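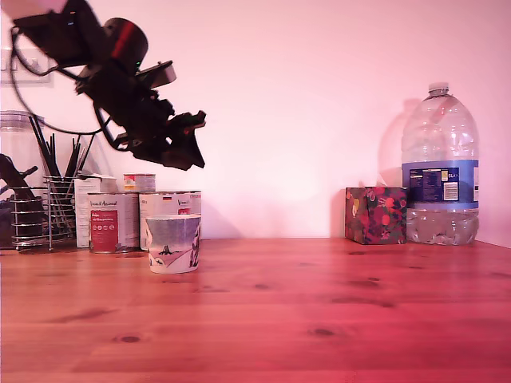
Volia opens its tabletop pantry workshops this April

Hi, I'm Wenceslao Jara, and I run Volia, the little home-tidying shop on Genine Street. I'm really happy to tell you that our pantry workshops are open for booking! We had 183 people on the waiting list (thank you, all of you, for being so patient with my emails).

The idea is pretty simple. You bring the things that live on your kitchen counter – cans, boxes, glass jars, the big water bottle you never know where to put – and we set them out on a table and find them a home. Tall stuff goes to the back, cans get grouped together, and chopsticks and long utensils stand up in a holder where you can grab them. I did my own kitchen this way last winter and found four open bags of rice, so no judging from me.

Each session runs 3 hours and starts at 10 in the morning. Tawfik Bakery next door is sending over the rolls, and Zinero is lending us shelves to try out. Over 1432 cans went through our hands in the test sessions, and I still like cans!

To book, stop by the shop at 2294 Genine Street or leave your name at the counter. Bring a bag for anything you want to give away.

Comments (3)

marlene_k
Can I bring my spice jars too or is that a separate class?

Dov
Signed up with my sister. She has the cans, I have the boxes.

pattyinthekitchen
Please do an evening one, I work mornings!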